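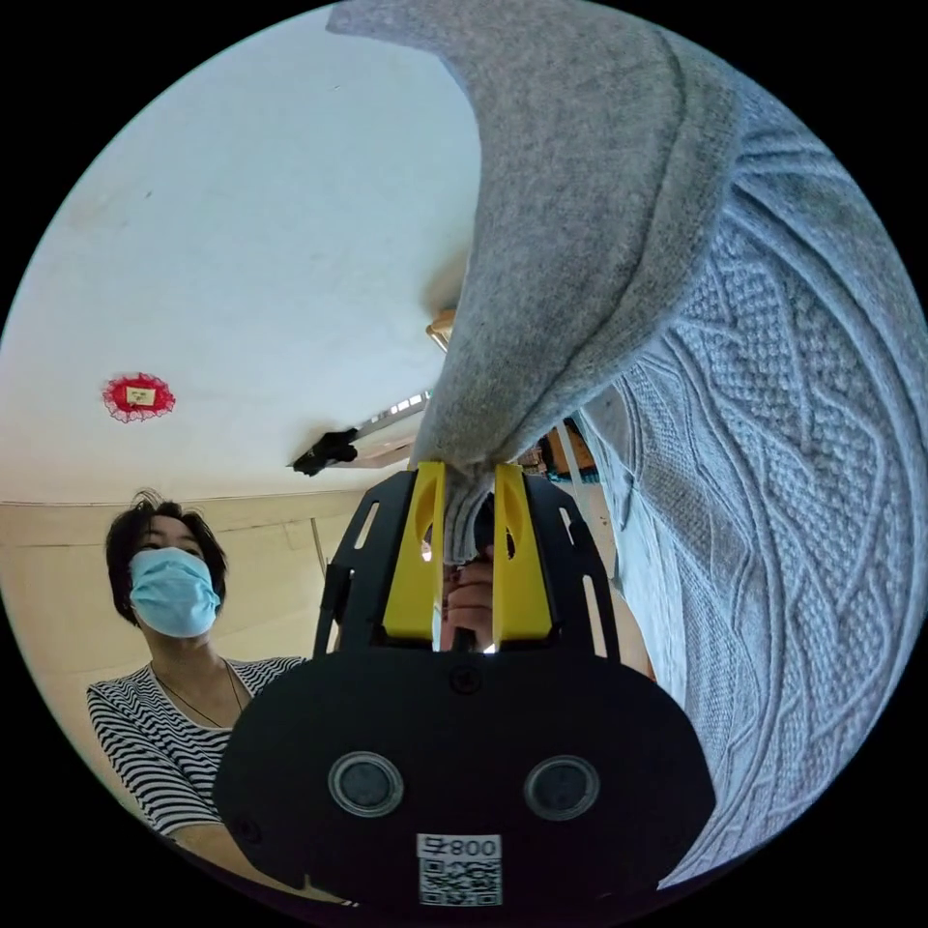 ## Garment handling: revised working rules

The revised rules for hand-held gripper work on clothing take effect on 1 September 2022. They replace the draft that went out with the Skodby notes and cover folding, unfolding and stacking in people's homes. Towels and bedding are still under the old sheet until the Grolau trials are written up.

Beathag Baxter put the new version together from the comments sent in by the Yazdani and Flalus crews. Most of the comments were about knitwear, so that section grew the most.

**Grip.** Take knits at a folded edge, a hem or a corner. Do not pinch a single layer in the middle of a panel. Cables and ribbing catch on the finger slots if you come in flat, so close the tips first on the edge and then lift. If a thread catches, stop, open the fingers fully and free it by hand. Do not pull.

**Lift.** Raise the garment slowly and let it hang for 3 seconds before the next move. The old rule said to keep moving. Too many recordings had the sleeve still swinging when the fold started, and those can't be used.

**Lay down.** Use the flattest surface on offer. A made bed is fine, and a patterned cover is fine too. Smooth the cover before you start and leave it alone after that.
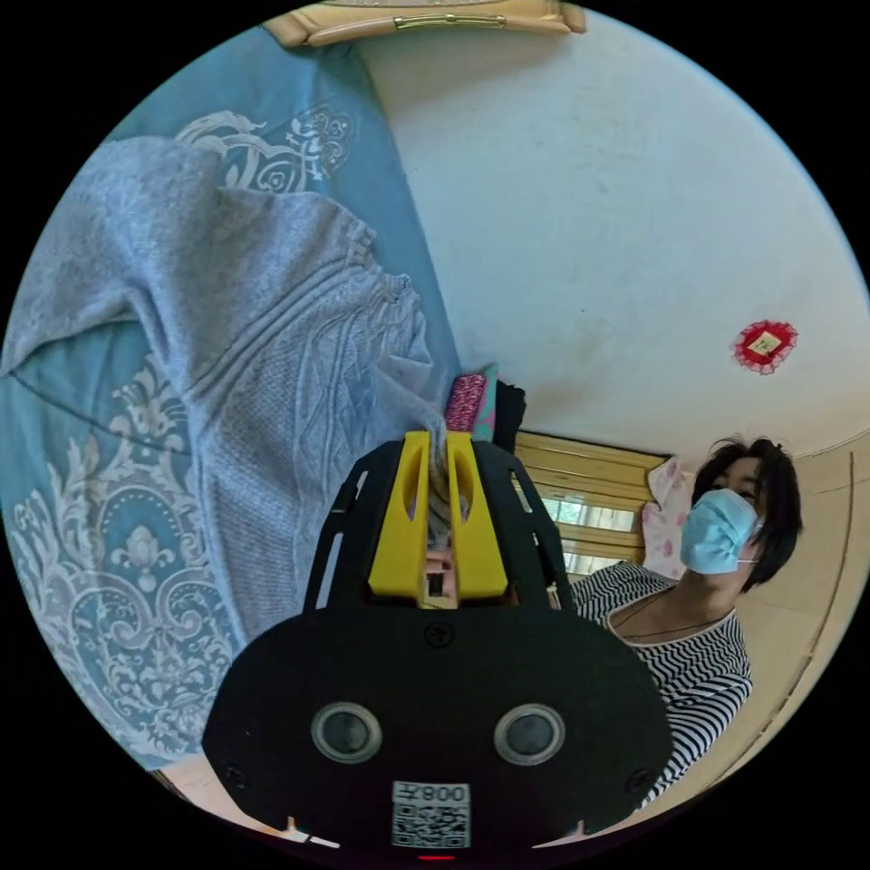

*Gray cable-knit held by a gathered bit of the fabric, with the rest lying across the bedspread.*

**Lenses and labels.** Wipe both round windows on the front of the gripper before each session and again after any fuzzy garment. Use the dry cloth from the kit. The code label has to stay readable from edge to edge. If a corner is lifting, replace the label and write the change in the log. Don't tape over it, even with clear tape.

**People.** Masks stay on for indoor home visits, and they cover the nose. Several people asked about jewelry. Rings come off. A thin cord necklace may stay on if it doesn't reach the work when you lean forward. Anyone waiting for a turn should stay out of reach of the person working.

**Finished pile.** Put folded items on the same surface, to one side, far enough away that a loose sleeve can't drag them. Keep a pile to 11 items. Start a second one after that.

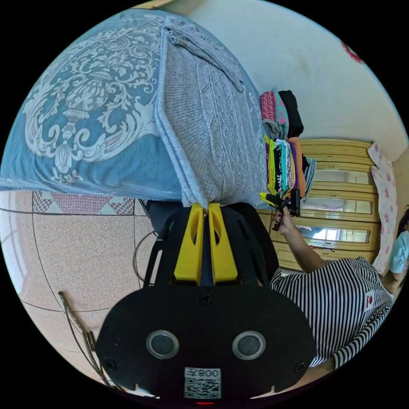

*Fingers closed on the edge of the folded knit, with the stack of folded clothes beside it.*

**Cables and floor.** Walk the floor before the first recording. Any cable should run along the wall or under the bed where it can. Sticks, shoes and toys go out of the walking path. On tile, check for wet spots.

**Breaks.** The limit is now 20 minutes of continuous work per person, then hand over or rest. It applies to both hands, so switching sides does not restart the clock.

**Logging.** Write down the gripper label, the garment type and anything that went wrong, including drops. A dropped garment is a normal result and the recording is kept. The only ones to delete are those where a household member asks for it, and that is done before leaving the home.

The Flalus crew has 900 recordings made under the draft rules. These do not need to be redone. They will be marked with the old version number so they can be sorted out later.

Printed copies go out with the September kits. Send corrections to Beathag, with the section name in the subject line.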